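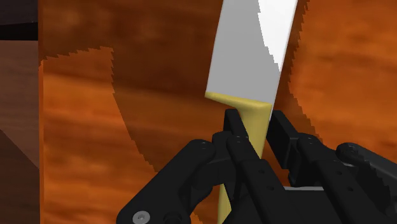 Water Use in Student Housing at Flinport College
Final report, Introduction to Environmental Studies

1. Background

Flinport College pays one water bill for all of its student housing, so students never see how much they use. Our group wanted to know if people would use less water once they were shown their own numbers. We picked this topic after reading in class about the dry summers in the Ciston valley, where the college gets its supply.

There are 3 residence halls on the east side of campus. We worked in Moriarty Hall, the oldest one, where 228 students live. It has shared bathrooms on every floor and one kitchen per floor. The newer halls have low-flow showers and Moriarty does not.

2. Method

We asked for people to sign up through the hall mailing list and by putting flyers near the mailboxes. A total of 100 students signed up. Each one got a paper log sheet and was asked to write down showers (in minutes), loads of laundry, and dishwashing. The first log period was in February and the second was in March.

Between the two periods, every student got a one-page summary showing their own use next to the average for their floor. We used the shower flow rate from the college facilities page and did not measure it ourselves, except on the second floor, where we used a bucket and a stopwatch. The bucket result was a little higher than the listed rate.

We entered the sheets into a spreadsheet called Clelus, named after the folder it was saved in. Sheets with more than half the days missing were left out.
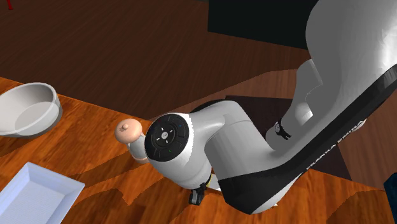 3. Results

Showers were the largest use in both periods. Laundry came second. Dishwashing was small, but the logs for it were the least complete, and several people wrote "same as yesterday" for a whole week.

In the second period the shower total went down by 20 percent. Laundry did not change. Students who were already below their floor average in February stayed at the same level or went up slightly. Most of the drop came from people who had been taking the longest showers.

4. Problems

Everyone in the study chose to be in it, so they may care more about water than other students do. The March period also included the start of midterms, and people may have been in more of a hurry in the morning. We had no group that logged both periods without getting a summary. That would have been the best way to tell whether the summary made the difference.

Some students told us they filled in the sheet at the end of the week from memory.

5. What we would change

A meter on each floor would be better than log sheets. The facilities office told us the pipes in Moriarty are not split by floor, so this would have to be done in one of the newer halls. We would also run a longer second period, to see if showers get longer again after the summary is forgotten.

Blank copies of the log sheet and the floor summary are in Appendix A. The spreadsheet is in Appendix B.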